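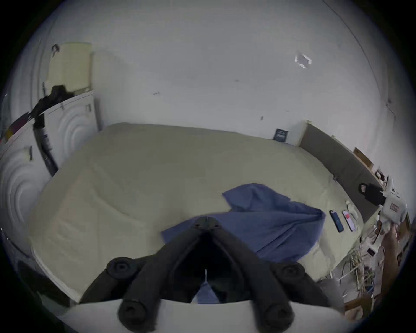

문: 공개 시연일에 방문객이 그리퍼를 직접 잡아 볼 수 있습니까?
답: 시연 담당자의 설명을 들은 뒤 한 사람씩 잡아 볼 수 있으며, 기록 장치는 담당자만 조작합니다.

Mastbridge 공개 시연 준비 및 사전 방문 결과 회의록

일시: 9월, 14:00 시작
장소: Mastbridge 2층 회의실
참석: Uthai Klinhom(진행), Rattana Duangkaew(시연 담당), 설비팀, 데이터팀, Garkine 측 방문자 두 명
서기: 데이터팀

1. 전차 회의록 확인
수정 없이 승인함. 미결이던 그리퍼 패드 교체 주기 건은 안건 4에서 다룸.

2. 사전 방문 결과 보고
Rattana Duangkaew가 Garkine 방문 때 진행한 시연 결과를 보고함. 대상 작업은 침대 위 천 집기, 펼치기, 접기의 세 가지임. 손에 드는 그리퍼로 사람이 작업을 수행하고, 같은 동작을 Rurer 제어기에서 재생하는 순서로 진행함.
수집 구간은 총 688개이며 이 중 184개를 시연용 후보로 분류함. 나머지는 학습용으로만 사용함. 후보 선정 기준은 천의 가장자리를 한 번에 잡은 구간, 작업 중 손가락 끝이 화면에서 벗어나지 않은 구간으로 함.
Garkine 측은 침구와 색 차이가 큰 천에서는 결과가 안정적이었으나 같은 계열의 밝은 천에서는 잡는 위치가 흔들렸다는 의견을 제시함. 데이터팀은 밝은 천 구간의 비중이 낮은 점을 인정하고 추가 수집 계획을 제출하기로 함.

3. 공개 시연일 운영
가. 회차당 인원은 30명, 회차당 시간은 33분으로 정함. 설명, 시연, 체험 순으로 진행함.
나. 시연 공간은 Chaiyaporn 전시실로 함. 침대 한 대와 옷장 한 개를 배치하며, 관람선은 침대 발치 쪽에 설치함.
다. 매트리스 시트는 무늬 없는 것으로 통일함. 천은 셔츠와 수건을 모두 준비하되 한 회차에 한 종류만 사용함.
라. 침대 위 개인 물품 처리에 대해 논의함. 설비팀은 전부 치울 것을 제안하였고, Rattana Duangkaew는 실제 생활 공간 조건을 보이려면 휴대전화나 충전기 정도는 두는 편이 낫다고 함. 오전 회차는 치운 상태, 오후 회차는 둔 상태로 진행하기로 함.
마. 재생 시연 중 동작이 멈추면 담당자가 정지 버튼을 누르고 초기 자세로 복귀시킴. 재시도는 한 회로 제한함.

4. 장비
그리퍼 고무 패드의 마모를 회차 사이에 점검함. 표면이 갈라졌거나 들뜬 패드는 즉시 교체함. 예비품 재고는 설비팀이 확인 후 공유함.
어안 렌즈는 회차 시작 전에 닦고, 노출값은 전시실 조명에 맞춰 고정함. 자동 노출은 사용하지 않음. 전시실 천장 조명 하나가 깜박인다는 보고가 있어 설비팀이 교체 요청을 넣음.

5. 질의
Garkine 측에서 체험 중 기록된 영상의 보관 여부를 문의함. Uthai Klinhom은 체험 구간은 저장하지 않으며, 저장이 필요한 경우 별도 동의서를 받는다고 답변함. 동의서 양식은 기존 것을 사용함.
한국어 안내문 외에 태국어 안내문이 필요한지에 대해서는 결론을 내지 못함. 다음 회의로 이월.

6. 조치 사항
- 밝은 천 추가 수집 계획서: 데이터팀
- 예비 패드 재고 확인 및 조명 교체: 설비팀
- 시연 후보 구간 재생 점검: Rattana Duangkaew
- 전시실 사용 신청서 제출: Uthai Klinhom

15:40 폐회. 다음 회의는 전시실 배치 완료 후 현장에서 개최함.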